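Home | Course Outline | Handouts | Skills Lab | Contact

Basic Wound Closure - Handout 2: The Simple Interrupted Stitch
30 Jul 2026
Posted by the Fornwood Skills Lab

Read this before the practical. Bring it with you, along with the log sheet from the first session.

A simple interrupted closure is a row of separate stitches. Each one is placed, tied and cut before the next is started. If one stitch fails, the others still hold.

Spacing is the part most students get wrong. Keep the distance between stitches even and make each bite the same depth on both sides. The thread should cross the cut at a right angle or close to it.

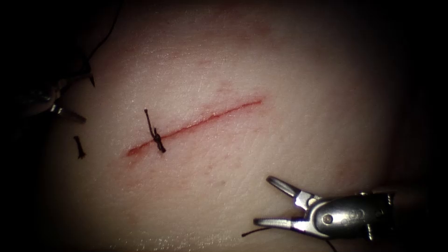 FALLECK, January

One black stitch is tied across the cut on this pad, toward the wider end. It lies nearly square to the line of the wound. The rest of the cut, up to the fine point, is still open. Note the two short tails at the knot. Note also the scrap of black thread lying on the pad to the left. Pick up scraps like that one before placing the next stitch - they are easily mistaken for a tail.

Tension

Bring the edges together and stop. A stitch pulled too tight bunches the pad and will mark it. If the edges roll inward, take the stitch out and start again with a wider bite.

Handling the thread

Hold the thread by the end you plan to trim. Jaws with a crosshatched face grip well but can fray thread that is held in the middle. Keep the slack where you can see it, and open the jaws only as far as you need to. Dark thread shows up well on a pale pad, but loops get lost in the shadow at the sides, so check there before you pull. 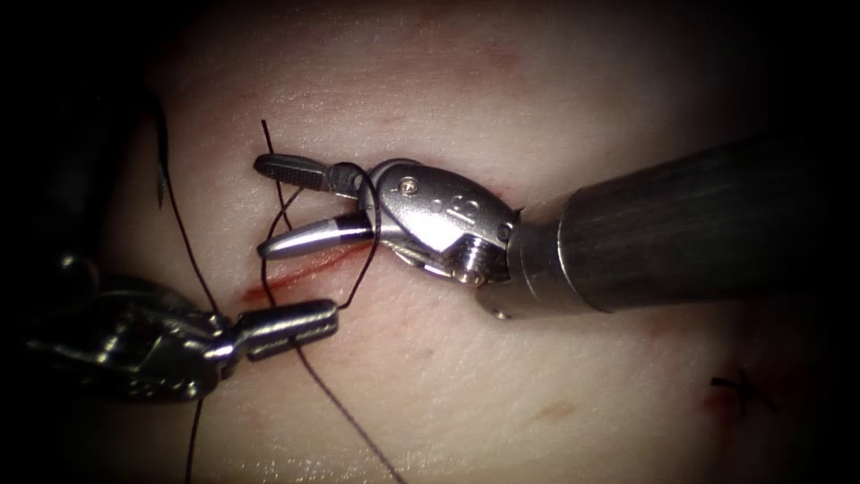

Before the practical

Sign out one pad and one pack of thread from the Gondine cabinet. Pads are used on both faces, so turn yours over before asking for another. Complete 8 stitches on a single cut and leave them in for marking. Write your pad number on the log sheet.

Contact: Skills Lab desk, Room 833 | Back to top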